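# How a Robot Hand Gets a Checkup

A robot hand has an easy-sounding job. It opens, it closes, and it holds on to things. But a hand that does this all day long starts to wear out, the same way the soles of your sneakers do. Someone has to look after it.

At the Candell workshop in Bosham, that person is Chang-ho Hyun. He takes care of a set of grippers. A gripper is a robot hand with only two fingers. Some grippers sit on the end of a robot arm. Others have a handle, so a person can carry them from room to room and use them to show a robot how a job is done.

The hand-held kind needs as much care as the kind on an arm. It gets bumped on doors. It gets set down on carpets and picks up fluff. And if it isn't working properly, the robot will learn from bad lessons.

## What is inside a gripper?

Most two-fingered grippers have the same main parts.

**Fingers.** These are the parts that reach out and touch things. They move toward each other to close and away from each other to open.

**Pads.** These are strips on the inside of the fingers. They are often made of something softer than the finger, so the finger can hold an object without scratching it. Many have ridges, a little like the bottom of a shoe.

**Links.** These are the short arms behind the fingers. When the gripper opens, the links swing outward and carry the fingers with them.

**Pivot pins.** A pivot is a point that something turns around. Your elbow is a kind of pivot. Each link turns on a metal pin.

**Trigger or motor.** On a hand-held gripper, a person squeezes a trigger to close the fingers. On a robot arm, a motor does it.

## Step 1: Cleaning the pads

Chang-ho starts every checkup with the pads. Dust is the biggest problem. Try picking up a marble after you have dipped your fingers in flour, and you will see why. A dusty pad slips.

He wipes each pad with a damp cloth, then goes along the grooves with a soft toothbrush. He does not use soap. Soap can leave a thin film behind, and that makes the pads slippery again.

Then he bends each pad a little with his thumb and looks for cracks. A pad with a crack comes off and a new one goes on. The old one goes into a tin marked "no good," so that it doesn't get used again by mistake.
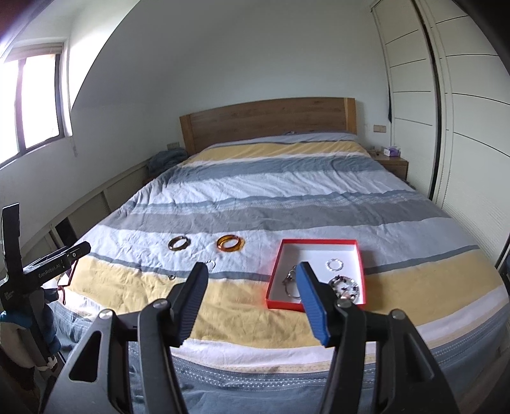 Small, smooth objects are the hardest test for a gripper. A pillow is big and squashy, and the fingers can grab it almost anywhere. Jewelry is much fussier. The amber-orange bangle on the striped bedspread gives the fingers a fairly thick edge to pinch, but the tiny silver ring lying nearby gives them very little. The beaded bracelets in the red box are a different kind of puzzle, because a string of beads can bend and slide when you lift it. For jobs like these, the blue ribbed pads need to be clean from top to bottom, and the two fingertips need to meet in the right place.

## Step 2: Checking the pins

Next come the pivot pins. The gripper with the blue pads has four round silver ones in view, two on each side. Chang-ho holds the body still with one hand and wiggles a finger with the other.

If the finger moves only the way it should, the pins are fine. If it wobbles from side to side, a pin may be loose or worn. A wobble at the pin might be very small, but the fingertip is farther away, so it moves more. You can try this with a pencil. Hold one end and tilt it a tiny bit, and watch how far the other end travels.

A loose pin gets tightened with a small screwdriver. It must not be too tight either, or the link will be stiff and the fingers will close in jerks.

## Step 3: Lining up the fingers

Now the gripper is closed, slowly, on a strip of paper. Chang-ho tugs the paper.

- If it stays put, the tips are meeting well.
- If it slides out, one finger may be sitting higher than the other.
- If it turns as he pulls, the fingers are touching on one side only.

To fix this, he loosens the screws at the base of one finger, moves it a hair, and tightens them again. Then he does the paper test over. It can take a few tries.

## Step 4: Writing it down

Every gripper in the workshop has a number. The one Chang-ho worked on for this page is number 3034. Its card looks like this:

> **Gripper 3034** — January 21, 2026
> Pads cleaned. Left pad changed.
> Pins OK.
> Fingers lined up, 2 tries.
> Trigger a bit stiff, look again next time.

The card matters because problems often come back. If the same pad keeps cracking, the cards will show it, and he can look for the cause.

## Words to know

**Gripper:** a robot hand, often with two fingers.

**Link:** a short arm that joins two moving parts.

**Pivot:** a point that something turns around.

**Worn:** thinner or weaker from being used a lot.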